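Chapter 9
Trade Agreements and the Legislature

The two countries in this chapter, Arthorpe and Jollstead, share a land border and a long history of charging each other duties. When their governments signed a trade agreement, the text ran to 627 pages. None of it had legal force on the day of signing. Each country still had to pass a law that brought its own rules into line with what its negotiators had promised. A law of this kind is called an implementing bill.

Chapter 8 dealt with what happens at the bargaining table. Here we follow the agreement after the negotiators go home. Most of the work in this stage is done by lawmakers who took no part in the talks and who have voters of their own to answer to.

Trade law reaches further into daily life than the word "tariff" suggests. The duty schedule in the Arthorpe agreement covers finished household goods as well as steel and grain, and it has separate lines for cleaning cloths, towels and bed linen. 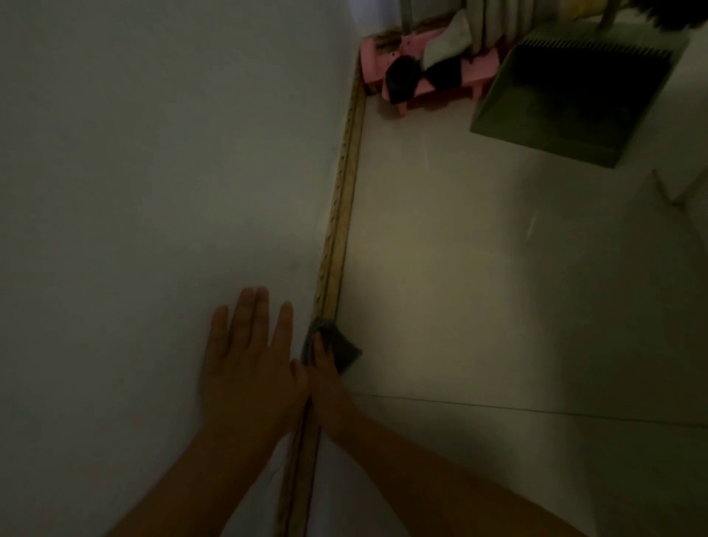 Figure 9.1 Wiping a baseboard with a gray cloth.

A lower duty on a line like this one is worth very little to any single household. The loss to a domestic mill that makes the same product may be large. The mill's owners and workers have a strong reason to call their representative, and the household has almost none. Economists describe this as concentrated costs and spread-out benefits, and it explains a good deal about how trade votes go.

Party leaders know this when they count votes. In Arthorpe, the bill was held back until December so that two changes could be made: a longer phase-in period for textiles, and a fund for retraining workers in the Drirneck valley. Neither change touched the agreement itself. Both were written into the implementing bill, where the legislature had a free hand.
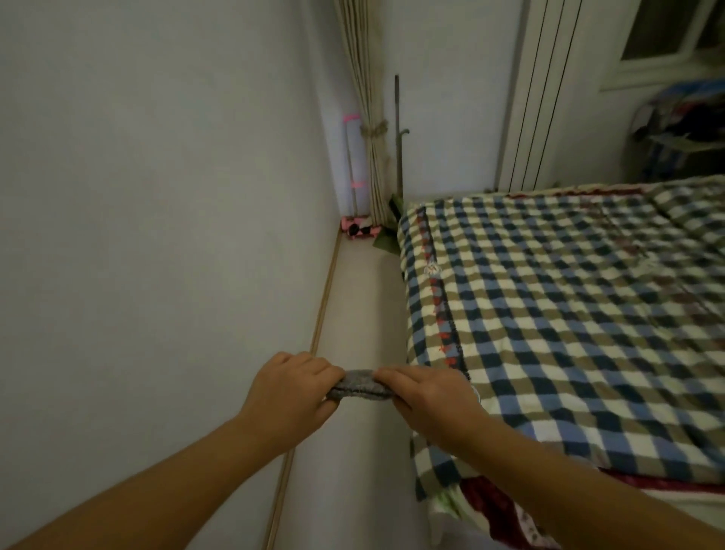

9.1 Up-or-Down Votes

Some legislatures agree in advance to vote on a trade bill without amending it. The reason is practical. If one side can rewrite the deal after signing, the other side has little cause to make its best offer.

Tharushi Marikar, in her study of the Munasinghe round, found that members who gave up the right to amend asked for more in return — regular briefings, access to draft texts, and a fixed period for hearings.
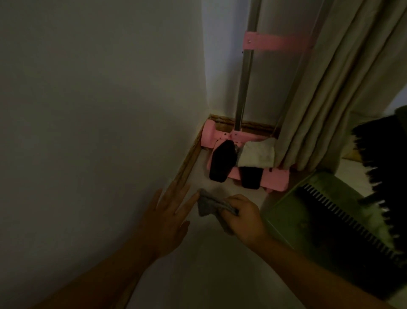
Arthorpe set that period at 40 days. Jollstead had no fixed period, and its committee stage went on much longer. We compare the two procedures in Section 9.2, after a short look at how a committee handles a bill that it is not allowed to change.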